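The Saturday Table

1

Mayu Hattori came to Brindholm in May, with 2 suitcases and a job at the library. She rented the upper floor of a house from Lyle Crenshaw, who was a retired piano tuner and who spoke very slowly to her, until she asked him to stop.

On the first Saturday he knocked on her door at four in the afternoon.

"I cook now," he said. "You come down and tell me if it is wrong."

What he wanted to cook was the sauce of his wife, Erika. She had made it for almost 25 years and had never written anything on paper. Lyle remembered only that it was dark, that it smelled a little of oranges, and that she always tasted it from the same white spoon.

Mayu tasted. It was too salty, and she said so. He wrote the word "salty" on the back of an envelope and thanked her very seriously.

2

After this she went down every Saturday. She learned where the plates were. She learned that the yellow chicken had belonged to a dog named Clilari, and that the feathers were the idea of his granddaughter, who believed that a bird without feathers must feel cold. When Lyle set the table, he moved the chicken to the back, but he never put it in a drawer.

The sauce became too sweet, then too thin. One time it tasted of nothing at all, and they ate bread with butter and listened to the radio.

In the fourth week he did not knock. Mayu waited until five, and then she went down by herself. The kitchen door was open. Lyle was standing at the window with his back to her.

"Please try it," he said. "I have already tried it, and I don't trust my own mouth."

She went to the table and looked for the spoon.

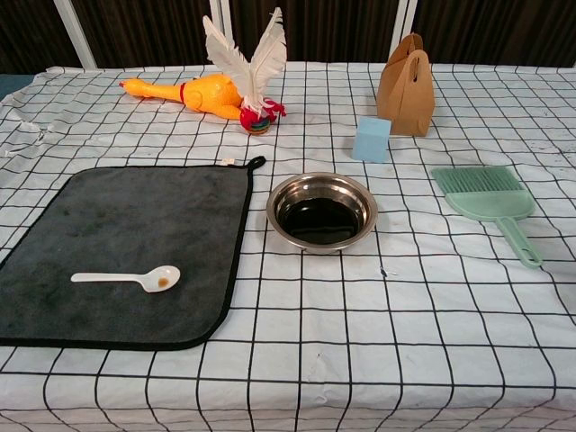 3

One drop was enough. She held it on her tongue for a long moment, and Lyle still did not turn around.

"I never met her," Mayu said. "I cannot tell you if it is the same."

"I know that."

"But I would like to have rice with it."

He laughed then, and he had to take off his glasses. The rice needed twenty minutes. While it cooked, he found a clean envelope, and she wrote down everything he told her.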